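**Do I have to coil my cables before I bring them in?**
Please. Kendra Morin once spent 18 minutes untangling a Vononus charger and has kept the knot as a souvenir.

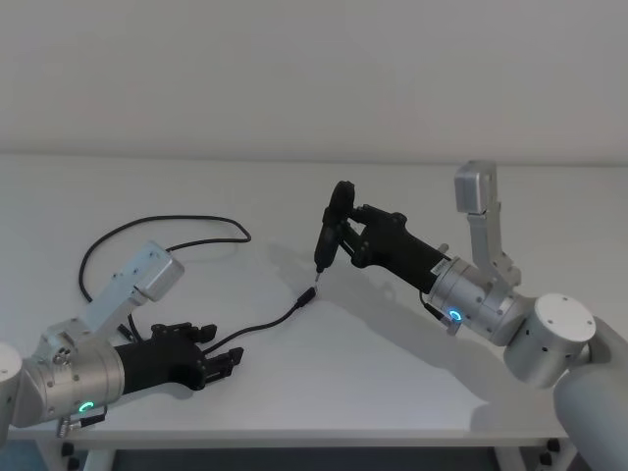 *Genduno Repair Bulletin, no. 14, p. 2*

**Is a loose loop on the table all right?**
A loose loop is fine – a black cable with a small plug on the end is easily lost at the back of a drawer, less so on a white tabletop.

**What colour label should I use?**
Any colour you can read.

**Do you take aerials?**
No.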